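Workshop notebook - small parts, trays and the big table
Posted by Celeste Painemal, December
3 comments | 13 shares

Right, carrying on from Haiyan's page, which stopped mid-sentence when the delivery came (thanks Haiyan, I still don't know what the Bremer drawer was doing). Mostly trays today. If you only wanted the glue results, Satish has those in the blue book and they're not ready anyway.

We've finally given up on the cardboard bins for the small parts. They were fine in summer and then the damp got into the back wall and the bottoms went like biscuit. I lifted one on Sunday with all the M4 washers in it and you can guess the rest. Still finding them. There's one in my boot as I write this, I can hear it on the stairs.

So - plastic. We've got three sorts in to try, and I've been swapping things between them all morning to see what I like.

The Preltex ones are deep and a good solid grey, and they stack beautifully, but you can't see what's in them, so you end up pulling out four to find the right one. Renato says label them. Renato has never once labelled anything. I put split pins in one before tea and by the time I'd washed my mug I'd forgotten which, so that's them tested as far as I'm concerned. Might keep a couple for offcuts.

The Enriquez ones have lids, and the lids are the problem. They fit so tightly that you have to brace the thing against your stomach to get in, and then it gives all at once. Lovely for storage up on the top shelf where we only go twice a year. For anything on the bench, no. Cristóbal likes them, but Cristóbal has hands like a bricklayer.

Then the shallow see-through ones, which came loose in a bag from Niton with no paperwork at all. Cheap as anything and I think they're my favourite! You can spread a job out in one and see everything in a single layer, and if you put it down on the white table the bits show up properly, even the little brass ferrules I'm always losing against the bench top. They flex a bit when they're full. I loaded one up with 900 g of mixed screws and carried it by the two ends and it sagged in the middle, not dreadfully, but I wouldn't want to go down the steps with it. Hold it along the long sides and it's much better behaved.

Tried another at 468 g, same screws, less of them, and that was perfectly all right however I held it. So let's say half full and no more, and anything heavier goes in the grey ones. I'll write that on the wall.

Cleaning: warm water and washing-up liquid, soft cloth. Do NOT use the green scourers, I did one and it's gone all foggy. Satish wanted to try the solvent on a corner and I said use the foggy one, so there's a foggy one with a sticky corner under the sink. Please leave it there until he's looked at it.

The table, while I'm on the subject. I know it takes up half the room and I know Haiyan wants the floor space back for the cutting mats. But it's so much nicer than the bench for sorting - you can get at it from any side, two of us can work across from each other without bumping elbows, and nothing rolls into a corner and hides. What does want doing is the light. It bounces straight back at you off anything shiny, and after an hour of see-through plastic on a white top I had to go and stand in the yard. 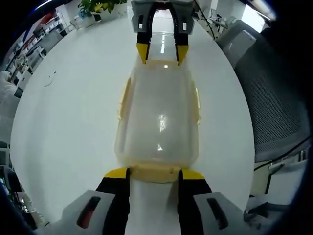 I tried a sheet of brown paper under the tray for a bit and it helped my eyes but then I couldn't see the ferrules, so back where we started. Maybe a pale green? There's some card left over from the open day, I'll have a look on the landing.

Still to sort: the box of rivets from the old place. The lid says 4000 and I'm taking its word for it. They're three lengths all mixed up together and I'd like them done before we break up, an hour at a time with the radio on. If anyone's at a loose end, the Niton trays are rinsed and stacked at the end of the bench, help yourselves.

Order for next time: more of the shallow ones (Renato, can you ask Niton whether they do a thicker version?), no more Enriquez unless they've changed the lids, a new bottle of washing-up liquid, masking tape for labels. And a pen that stays with the tape. I'll tie it on if I have to.

Split pins were in the second grey one down, by the way.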